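Unit 4: Comparing Hands on a Sorting Task

Course handout, Gramgate Robotics Laboratory, Travville
February session

Purpose

In this unit, students compare two end effectors on the same arm: the multi-fingered hand and the Ekpo parallel gripper. The task is held fixed so that differences in the results can be traced to the hand. Read the Irnavano controller notes before attending.

4.1 Workspace

The desk stands against the wall, with two woven baskets on top. The robot works from a standing position facing the long side of the desk. Keep cables clear of the feet before enabling the legs. 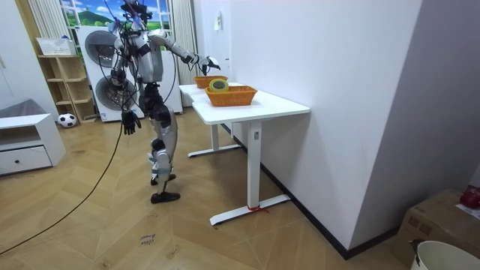
Figure 1. Humanoid at the desk, one arm extended toward the baskets.

4.2 Task

Each basket has a handwritten label: one for fruits, one for office supplies. Loose items are set out on the tabletop and sorted one at a time. The items differ in shape on purpose. A peach offers no flat side, a toy banana is long and curved, and a roll of tape lying flat can be taken by the rim or through the center -- record which grasp was used.

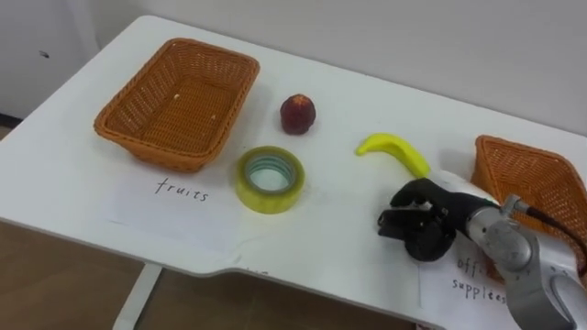 4.3 Procedure

1. Run 100 trials with each hand, for a total of 200.
2. Return the arm to the start pose between trials.
3. Log every trial as success, drop, wrong basket, or no grasp.
4. Save the head camera view and the fixed camera view under the same trial number.

4.4 Report

Submit a table of outcomes by hand and by item, with a discussion of some 1,000 words. Failed grasps should be discussed separately from sorting errors. Trials stopped by the operator are listed but not scored.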